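Spannbettlaken Griltside von Lirkance, Test nach zwei Wintern

Ich bin begeistert! Zwei Garnituren hatte ich im Oktober bestellt, eine für uns, eine fürs Gästebett, und seitdem schlafe ich auf nichts anderem mehr. Der Jersey ist dicht, weich und bleibt auch bei unserer hohen Matratze in den Ecken sitzen.
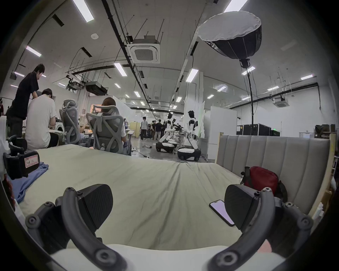
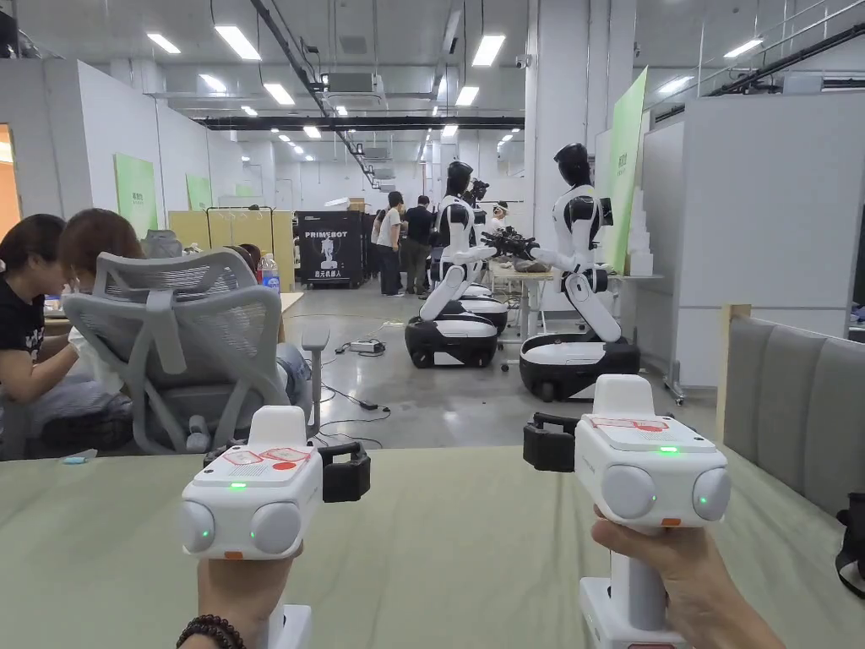
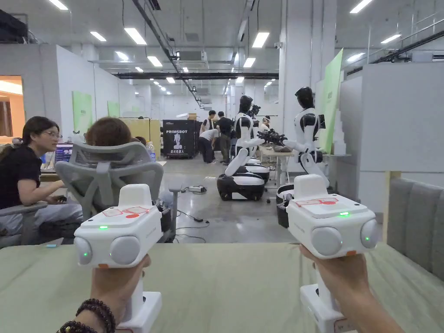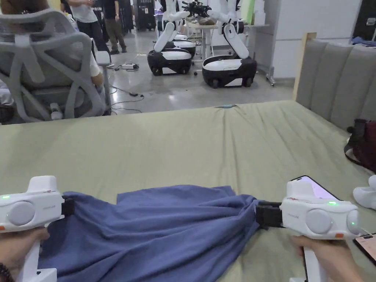 Gewaschen habe ich immer bei 60 Grad, Knötchen gibt es bisher keine (beim alten Laken von Grendotell kamen die nach 9 Wäschen). Bügeln lasse ich bleiben. Einziger Wunsch: ein Etikett an der kurzen Seite, ich drehe das Ding jedes Mal falsch herum!

Elie Khalaf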